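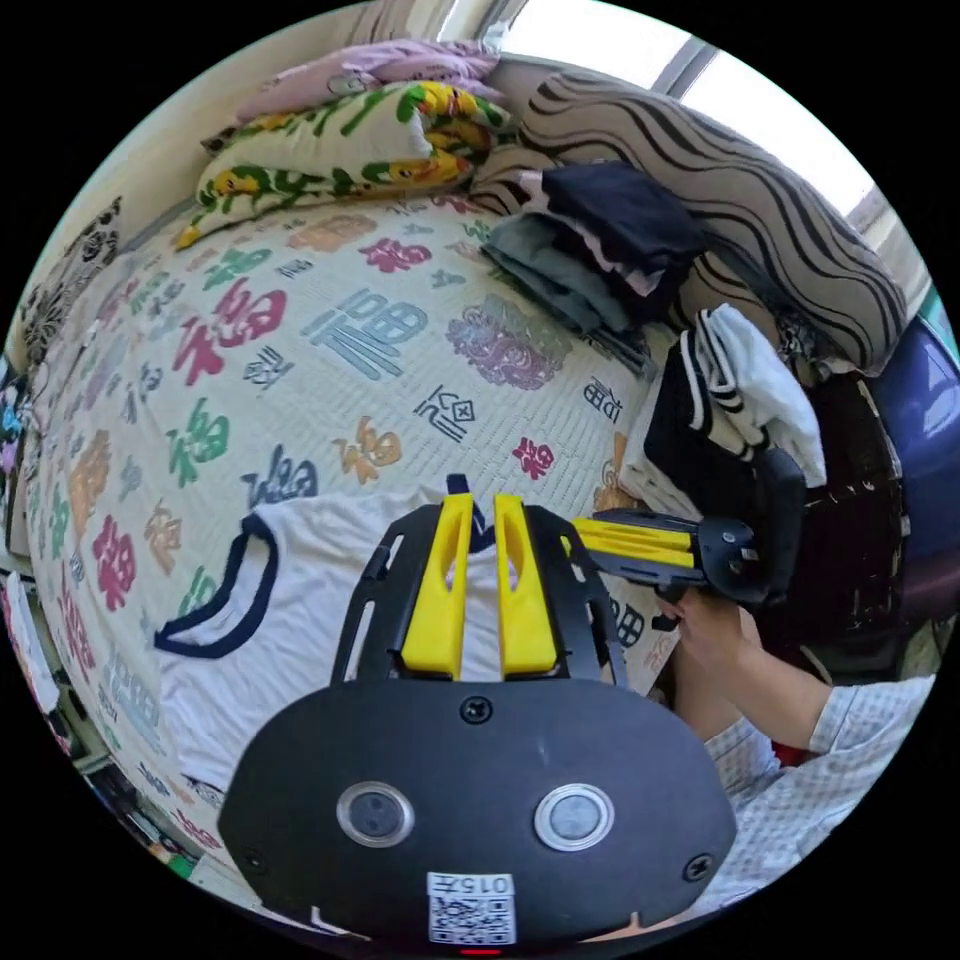 3. First session with clothes

Revised Sat 6 June

By the end of section 2 you should have two finished hand units with fingers fitted, both charged and both showing up in the Sitatard recorder. If only one of them shows up, go back to 2.6 and pair the other before doing anything in this section.

Section 3 covers choosing a surface, checking the fingers, and recording a short set of folds with a T-shirt. The same steps apply to towels, pillowcases and other flat cloth. Socks, anything with a zip and anything padded are dealt with in section 5.

What you need

Both hand units, left and right
A T-shirt without buttons
A bed or large table
The 3 mm hex key from the fixings bag
A soft, dry cloth
The computer or phone running the recorder
A spare set of fingers, if you have printed one

3.1 Preparing the surface

A bed works well for a first session. It has some give, so the fingertips can press down and get under the cloth without scraping, and most people have one. A table is better later on when you want repeatable results, but bare tabletops are hard on the tips. If you use one, lay a thin blanket over it.

1. Clear an area big enough for the shirt opened out flat, with a hand's width to spare all the way round. Other things on the bed can stay where they are as long as your elbows don't catch them.

2. Pull the cover tight and smooth out any ridges. A fold in the bedcover feels the same through the fingers as a fold in the shirt, and you will pick up both.

3. Look at the light. Daylight from a window is fine. Strong sun falling straight across the work area is not, so draw a curtain or wait.

4. Patterned covers are fine and there is no need to hunt for a plain sheet. The tracking generally does better over a busy print than over plain white.

5. Lay the shirt down with its front facing you and the sleeves out to the sides. Don't iron it or line it up perfectly.

Note: If the shirt is very close in colour to the cover, you may find it hard to judge its edges in the playback. A shirt with contrasting trim at the neck and sleeves is the easiest to follow.

3.2 Checking the hand units

Do these checks before each session. They take a couple of minutes once you know them.

1. Check that each unit is switched off.

2. Try the screws on the round front plate with the hex key. They should be snug. Don't lean on them: the inserts are only melted into the printed housing and will turn if you force them.

3. Wipe both round windows with the dry cloth. Fluff from clothes collects on the glass and you won't notice until you look at the recording.

4. Squeeze and release the grip slowly, five or six times. The fingers should close evenly and open again without help. If one lags behind the other, a slide is binding. See 3.7.

5. Look along the fingers from the side. They should stand parallel, with no twist, and the tips should meet when the grip is fully squeezed.

6. Check the long slot in each finger for cracks, mainly at the corners. Change both fingers together even if only one is damaged.

7. Check the label. The number and the code should be clean and lying flat. If a corner has lifted, print a new label and don't put clear tape over the old one, as it reflects.

8. Switch on and wait for the recorder to list both units.

Caution: Keep loose threads, hair and drawstrings away from the slotted bracket while the fingers are moving. There is no motor in the hand units, but a thread can wind into the slide and the only way to get it out is to take the front off.

Caution: Don't leave a unit charging on the bed or under clothes. Charge it on a hard surface and stay in the room.

3.3 Holding the units

You hold each unit from underneath with your fingers wrapped round the grip, so that the yellow fingers carry on in the line of your forearm. Most people hold far too tightly to begin with.

1. Pick up the unit you will use in your stronger hand first. Let the weight settle before you put a finger on the squeeze.

2. Bring the tips down on to the shirt at a slope. Coming straight down pushes the cloth away. Coming in too flat slides the tips over the top of it.

3. Press gently until the bed gives a little, then squeeze. You should gather a small pinch of cloth between the tips.

4. Lift by a few centimetres, hold, lower and release.

5. Do the same with the other unit.

6. Now use both together. Hold the shirt still with one and move the cloth with the other. Swap over.

Practise without recording until you stop thinking about the squeeze. For most of us in the Homero workshop that took 15 minutes. Long sleeves are all right but turn back a loose cuff, or it will end up in the pinch.

Note: It is normal for the two units to be at quite different angles. One can be upright over the shirt while the other comes in from the side. Avoid crossing your wrists, though, because each unit then hides the other and the tracking is likely to drop.

3.4 Recording a first fold

1. In the recorder, choose New set and give it a name. Use something you will recognise in December, such as the item and the room.

2. Set the sampling to 50. The Jodach board can go higher, but the files get large and you gain nothing with cloth.

3. Hold both units still above the bed with the fingers open. Press Start, and wait for the tone.

4. Take the shirt by the sleeve nearest your weaker hand and bring it in over the body. Lay it down and let go completely.

5. Do the same with the other sleeve.

6. Take the bottom hem at both corners, one unit to each corner, and bring it up to the neck.

7. Release, lift both units clear and hold them still again.

8. Press Stop.

9. Open the shirt out again by hand and repeat from step 3 until you have 10 recordings in the set.

Work at an even, fairly slow pace. If you miss a grasp, try again within the same recording and carry on. Missed grasps followed by a good one are useful to the arm later – keep them. Delete a recording only if a unit was dropped, if somebody walked through and moved the shirt, or if you gave up halfway.

Shift the shirt a little between recordings. Turn it, start with the collar off to one side, or leave a sleeve bent under. If every recording starts from the same neat layout, the arm will only manage that layout.

Caution: Don't pull against the seams. The fingers grip harder than they feel, and thin jersey will stretch or tear at the neckline. Use old clothes.

3.5 Checking the set

1. Open the set and play the first recording at normal speed.

2. Watch the finger gap trace at the bottom. It should go fully down for each grasp and come fully up for each release. A trace that hovers in the middle means that the squeeze is not reaching its end stop.

3. Watch the position trace for sudden jumps. A single short jump can be left in. Several close together usually mean a dirty window or crossed wrists.

4. Check that left and right are the right way round. If they are swapped, use Swap units in the Set menu. You don't have to record again.

5. Skip through the others and mark each one Keep or Drop.

6. Save, and copy the set to a second place.

Look in the background as well. The camera sees more of the room than you would expect, including shelves, windows and whatever is lying on the bed. Move anything you wouldn't want to share before starting the next set, especially letters and photographs.

3.6 Putting the units away

1. Switch both units off.

2. Brush lint out of the bracket with a dry paintbrush. Don't blow into it with compressed air.

3. Leave the fingers open. Stored shut, the springs take a set, and the printed tips slowly flatten against each other.

4. Stand the units in the rack, or lay them on their backs with the windows facing up and a cloth over them.

Fingers can be washed in lukewarm soapy water once they are off the bracket. Dry them fully before refitting. Nothing else on the unit should get wet.

3.7 If something isn't right

The tips slide over the cloth.
Wipe them first. If they still slide, roughen the inner faces lightly with fine sandpaper, or fit the softer tips from the Honkanen file set.

The fingers pick up the bedcover as well.
You are pressing too hard, or the cover is loose. Pull it tight and approach at a lower angle.

One finger lags.
Slacken the bracket screws by a quarter turn, work the grip a few times and tighten again. If that doesn't help, take the bracket off and look for a rough patch on the slide. Nearly all of ours came from leftover support material.

A unit drops out of the list during a recording.
Stop, charge it and start that recording again. If it drops out when fully charged, check the battery plug inside the grip as in 2.3.

The trace drifts while the units are held still.
Switch off, leave both units on the bed for a minute and switch on again without touching them. Repeat the zeroing in 2.7 if it comes back.

The recorder shows the wrong number for a unit.
The label and the stored number don't match. Change the stored number under Units – leave the label alone, or older sets will no longer open against the right unit.

When you have two good sets from two different surfaces, go on to section 4, which covers loading them on to the arm.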